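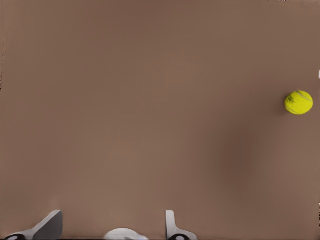
A tennis ball on a brown tabletop.

Dining diary, 29 December 2024

The second visit to the Lornlow Street branch of Tabrizi took place this evening, the first having been made in September, shortly after the restaurant opened its upper dining room. The purpose was to review the winter menu before the annual listing is closed.

The party was admitted after a wait of 17 minutes. Bookings are no longer taken for tables of fewer than five, and the queue extended past the chemist's as far as the tram shelter. Staff came out twice with small glasses of black tea, a courtesy that was not offered in September and which deserves to be recorded.

The herb and noodle soup was ordered first. It arrived properly thick, with fried mint and a good amount of soured whey, although the onions had been taken a little too far and left a bitter edge. The lamb shank with broad bean rice remains the strongest dish in the house. The meat came away from the bone without effort, and the rice had been steamed with enough dill to scent the table. The crisp base of the pot was served separately, at an extra charge, and was gone before the main plates had been cleared.

The aubergine dish was less successful. It was oily, and the walnuts tasted stale. The same remark appears in the September entry, and the kitchen may wish to consider another supplier.

Bread is now brought in from the Jurnitden bakery and no longer made on the premises. It is a sound flatbread, but it was served cold on both occasions it was requested. The house lemonade, bottled by Wevell, was too sweet for the food, and water was preferred.

The upper room seats 40 and was full throughout. The noise was considerable. Conversation became difficult once the large party by the stairs had been seated, and the waiter had to repeat the list of puddings. Saffron ice cream was chosen, and was excellent.

The bill came to £43 a head, including service. The entry for the restaurant stays in the main listing, where it is number 256, with the note on the aubergine retained. The lunch menu has still to be tried.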